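Folldale 900 Glue Stick, Case of 30 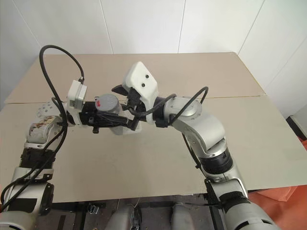 The Folldale 900 is a washable glue stick for paper, card and light fabric. It goes on purple and dries clear in 5 minutes. Each stick weighs 20 grams and has a screw base, so the glue can be wound back down before the cap goes on.

Works on construction paper, envelopes, photo prints and felt. Not suitable for glass, metal or glossy plastic.

Washes out of most clothing in cool water. Store upright, away from heaters and direct sun.

Sold by the case only. Refills for the 900 also fit the older Geltlow holder, but not the Skosberg wide stick.

Case quantity: 30
Net weight per stick: 20 g
Color: purple, dries clear
Ships from: Hepburn warehouse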